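Support Desk » Hand-held units » Ticket 3842

Subject: Right-hand gripper does not close evenly on thin items
Equipment: Hundex paired hand-held grippers, one set
Site: Brisness
Reported by: Site operations, Brisness
Handled by: Nodine Technical Support
Priority: Normal
Status: Closed
Opened: Sat 24 April

Fault as reported

The site advises that the right-hand gripper no longer holds thin items securely. Bangles and narrow cord slip out at the lower end of the pads when the unit is lifted. Larger items, such as box lids, are held without difficulty. The left-hand gripper, used with the same settings and by the same operators, shows no fault.

The site has already cleaned both pads with a damp cloth and restarted the logging unit. Neither step made a difference. The unit had completed 900 cycles since its last service.

First response

The site was asked to stop using the right-hand gripper for recorded sessions and to carry out the following checks with the unit switched off.

1. Open the jaws fully and look at both fingertips from the wrist end. The ribbed faces should be directly opposite one another.
2. Press each pad lightly with a thumb. There should be no movement between the pad and the fingertip.
3. Move each finger by hand through its full travel and note any point at which it sticks.
4. Check that all pivot pins are seated and that none stands higher than the others.
5. Close the jaws on a strip of plain paper and pull gently. Repeat at the top, middle and bottom of the pads.

The site was reminded that the pins are not to be tightened, tapped or oiled before the result of step 5 has been recorded.

Reply from site

Steps 1 and 2 showed nothing unusual. At step 3 the right finger was slightly stiff near the closed position. All pins appeared to be seated. At step 5 the paper was held firmly at the top and middle of the pads and came away freely at the bottom.

The site also confirmed that the fault occurs on soft surfaces as well as on the bench. The jewellery task is run on a made-up bed, with the pieces laid out on the cover and the gripper brought in from above with its jaws open.

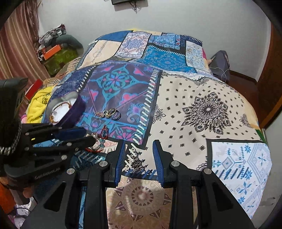
Approaching at a steep angle places most of the load on the ends of the fingers, and a small error in closing will therefore show on cord and thin hoops well before it shows on anything else. The site was asked to keep the task as it stands until the repair had been tested – a change of approach angle would only have hidden the fault.

Diagnosis

The stiffness at step 3 and the paper result at step 5 together point to wear at one pivot on the right finger. The pad itself was not considered to be at fault.

Action taken

A replacement pin and bush set was sent from the Mousavi store. The site fitted it according to the service sheet, cleared the old grease and set the closing stop again with the gauge supplied. The pads were left in place.

Test after repair

Paper test: held at top, middle and bottom.
Lift test: 100 lifts of a single thin bangle, with 6 slips, all within the permitted limit.
Finger travel: free in both directions.
Left-hand unit: checked for comparison, no work required.

Further instructions

The paper test is to be added to the weekly check for both grippers and the result entered in the site log. The left-hand unit should have its pins and bushes inspected at the May service. Should slips become more frequent before then, the site is requested to reopen this ticket and attach the log – a new ticket is not needed.

Worn parts are to be returned to the Mousavi store in the bag provided, marked with the ticket number.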